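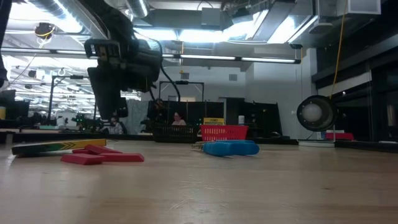 Session 4: Sorting and Putting Away Small Things on a Work Surface

Handout for the evening course in Everyday Order, Pennington Adult Learning Center
Please bring this with you in June, when we come back to the same exercise with a bigger pile.

Where we are in the course

Last time we talked about drawers, and I promised you that tables would be easier. I may have been a bit optimistic! A drawer at least has sides. A table collects whatever is in your hand when the phone rings, and then it collects the next thing, and before long you are eating supper at one corner of it. So this session is about the top of a table and the small, mismatched things that end up on it: blocks, hand tools, a bit of foam, a flat board with a printed face, the little gadget with a screen that belongs to some larger gadget.

I've kept the reading short. The Trirna workbook has a long chapter on surfaces, and you are welcome to read all of it, but pages 2 through 9 will see you through the exercise. If your copy is the older one with the gray cover, the chapter is in a different place and has a different title, so look for the heading "Flat places."

Words we will be using

Home. The spot a thing goes back to. A home can be a tray, a hook, a shelf or a taped square on the table itself. It doesn't have to be pretty.

Stray. Anything on the surface that has no home yet. A stray is different from something you are in the middle of using, and a good deal of the arguing in families comes from mixing up the two. (If you are married to someone who does jigsaw puzzles you know this already.)

Family. A group of things that would be looked for together. Three red blocks are a family. A pair of pliers and a piece of blue foam are probably not, even if they have been lying side by side all week.

Open tray. A shallow container with no lid. We like these very much for the first month, and I'll say why further down.

The exercise

You will work in pairs, with one table to a pair. Each pair gets a small set of objects and a couple of open trays. Put the trays to one side before you start, and please resist the urge to fill them right away. I know it's hard.

Step 1. Spread things out until nothing is lying on top of anything else. Blocks in particular like to lean on one another, and a leaning block hides whatever is behind it. Thin metal tools are the worst for this. They slide in beside something soft and bright, your eye goes to the bright thing, and then you spend ten minutes hunting for the tool.

Step 2. Say out loud what each thing is. It feels silly and it works. If you can't name it, call it by its color and shape for now ("the yellow board with the green chevrons") and move on. You can find out later what it is for.

Step 3. Push the families together, leaving a hand's width of bare table between one family and the next. Don't tidy inside the family yet. Rows can wait.

Step 4. Now bring in the trays. Choose the tray for the family, and never the other way around. People tend to own one nice tray and then go looking for things to put in it, which is how a button, a battery and a cough drop come to live together for years.

Step 5. Set the filled trays toward the back edge or in a corner, wherever your working hand doesn't sweep. The middle of the table should be the last place you fill and the first place you clear.

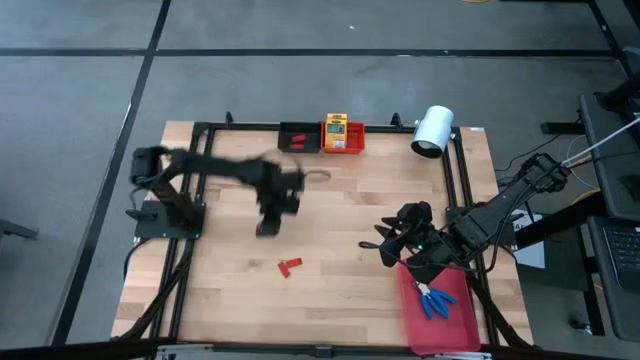 A word on why I lean so heavily on open trays. A lid is one more thing to do at the end of the day, and the end of the day is when we are least willing to do one more thing. With an open tray you can see the pliers lying in it from across the table, and you can put them back one-handed while you hold a cup of tea in the other. Wedodus makes a set with clip-on lids, and several of you asked about it after the drawer session. It's a perfectly good set, but leave the lids in the cupboard until the habit has settled in. Evunent sells a plainer one without lids for less money, and a clean baking pan costs nothing at all if you already have it.

Color helps as well, more than I used to believe. A red tray is easy to find and easy to remember. The one trouble is that a red block in a red tray can disappear a little when you glance over in poor light, so if your things are mostly one color, pick a tray in another. Black is good under red. Blue handles show up well against nearly anything that isn't blue. And do think about the lamp! A small lamp fixed to the back edge and tipped toward the work will save you more time than any tray will, and it takes up hardly any of the surface.

Common troubles

The one left behind. You finish, you step back, you feel pleased, and there is a single small block still out in the middle of the wood. It happens in almost every group. Usually its family was boxed up early and it got pushed aside in Step 1. Don't make a new home for it. Walk it back to its own.

The delicate thing. Anything with a display gets its own tray, face up, with no tools in with it. I have scratched two of mine learning this.

The soft thing. Foam shapes and stuffed toys don't stay put in shallow trays, and they take up room that harder things could use. Give them a basket on the floor or a shelf near by, and keep the table for things with edges.

Cords. We will do cords properly in Session 6. For tonight, run any loose cord along one side of the table and leave it — please don't start coiling, or we'll be here until midnight.

For your notebook

Draw your table at home from above, as roughly as you like, and mark where your strays gather. Most people find two spots, one near the door side and one near the chair. Clear the surface once a day at the same hour for a week, using the five steps, and write down which family took the longest to put away. If it's the same family three evenings in a row, its home is too far from the table, so move the home.

Bring your drawing to Session 5. We'll need it for shelves.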